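## 3. Loading the Bedari card tray

The box says the tray holds 1,000 cards. I have my doubts. Dimas Lubis got 1,036 into his, but the partitions bowed and he had to pry the last row out with a ruler. Plan on less.

1. Clear a table and set the tray down with the raised back wall away from you.
2. Press each cardboard partition down until it sits flat. The leaflet claims they "self-align." Mine didn't.
3. Sort the cards into loose piles by set before you fill anything.
4. Load one compartment at a time, 50 cards at most, face forward.
5. Type the contents of each compartment into your list as you go.

> **Caution:** Don't lift a full tray by its back wall. It's cardboard, whatever the word "reinforced" is supposed to mean.

**Note:** Kartini Wattimena skips step 3 and sorts straight into the compartments. It may be faster. She also redid her tray 3 times in February.

Keep the laptop on the same table as the tray while you work through the list.
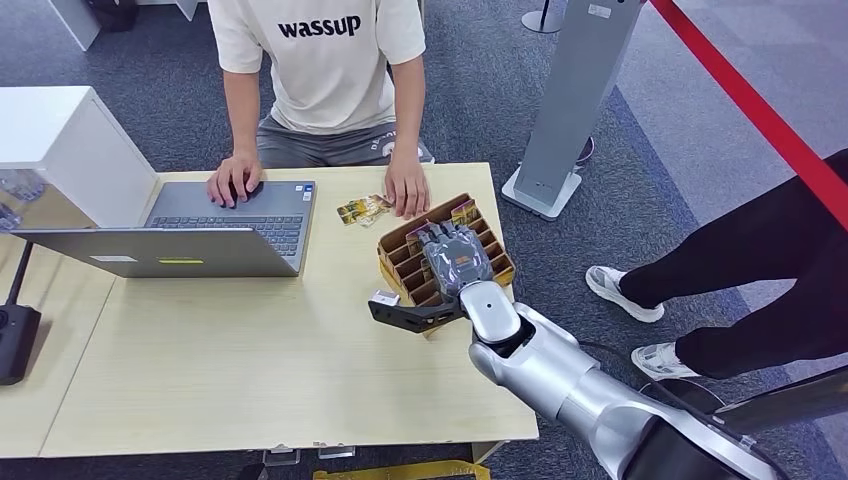
**Can I leave some compartments empty?**

Leave as many empty as you like, but put the full ones next to each other so the partitions don't lean.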